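4.2 Pre-registration goals and early retention

The first part of this study treated pre-registration as a marketing measure. In this section we ask a narrower question: whether the way a goal is presented before release changes how long a player stays with a team-based game once it is out. The game under study, Sorngate, is an online battle game for mobile devices in which two teams compete for control of a shared map. Its publisher, Irkell, ran a pre-registration campaign with rewards that were unlocked for all players when certain totals were reached. The campaign opened in March and closed on the morning of release.

Our sample consists of 2918 accounts whose owners agreed to share their match history and to answer two short surveys, one before release and one after the end of the first ranked season. Accounts were placed in one of two groups according to the version of the campaign page they had seen. Players in the shared-goal group saw a single progress bar for the whole community. Players in the personal-goal group saw the same rewards listed beside tasks they could finish alone, such as linking an account or choosing a starting character. Both groups received identical rewards on release, and all players had access to the same characters, maps and match types.

We define early retention as the completion of at least one match in each of the first 12 weeks. This is a strict measure, and it leaves out players who took a short break and came back. We kept it for two reasons. Seasonal play in Sorngate is organized by week, and a missed week has a direct cost to the player's rank. The measure also allows a comparison with our earlier work on Dolico, a card game from the same publisher, where the same rule was applied.

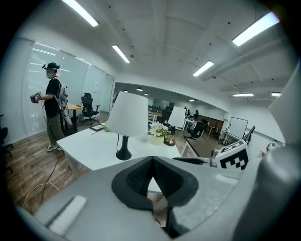
Figure 3.

Bohdan Shevchuk objected at this point that a strict weekly rule punishes the very players a shared goal is meant to attract, those who come in with friends and leave when the friends do, and that a team game should be measured by the team. We accept part of this objection. A player who stops for a week because a regular partner is away has not lost interest in the game in the same sense as a player who removes it from the phone. For this reason we repeated the analysis with a looser rule, under which a player was counted as retained if he or she completed a match in the last two weeks of the period, whatever happened before. The direction of the result did not change, although the distance between the groups became smaller.

Under the strict rule, players in the shared-goal group were more likely to remain active. The effect was strongest among those who had joined the campaign in its opening days, when the bar was far from full, and weakest among those who joined after the final reward had already been unlocked. The second group had no remaining part in the goal, and their behavior was close to that of the personal-goal group. We take this as support for the view that the feeling of having helped matters more than the size of the reward itself — a view that Irkell's own design notes express in passing but do not test.

Some caution is needed. Players were not assigned to the two pages by a fully random process. The page shown depended on the region of the app store, and regions differ in the hours people play, in connection quality and in the share of players who had already tried games of this type. We adjusted for prior play as reported in the first survey, but self-reported experience is a weak measure. In addition, 223 accounts changed region during the campaign and may have seen both pages. They were removed from the main analysis. Returning them to either group left the main finding in place.

The second survey asked players to name the reason they had continued or stopped. Answers were written in their own words and sorted by two readers working separately. Where the readers disagreed, the answer was discussed until a single code was chosen. The most common reasons for stopping were long waits for a match, uneven teams, and the behavior of strangers in chat. Rewards from the campaign were seldom named at all, even by players who had used the reward character Stelmakh in most of their matches.
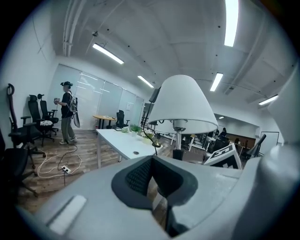
The same pattern held for the reasons given for staying. Players wrote of regular partners, of learning a role well, and of wanting to reach the next rank before the season ended. Only 56 answers referred to the pre-registration campaign in any form, and several of these came from players who complained that the final reward had been set too low to be exciting. If the shared goal does have an effect on retention, it appears to work without players being aware of it, or at least without their thinking it worth mentioning.

One possible path is through invitations. Players in the shared-goal group had a clear reason to bring in others before release, and a player who begins with a partner already in place avoids much of the frustration described above. Our data include the date on which each in-game friendship was recorded — though not whether the two players knew each other beforehand — and this allows a partial test. Section 4.3 compares players who had at least one such link on the first day with those who formed their first link later in the season.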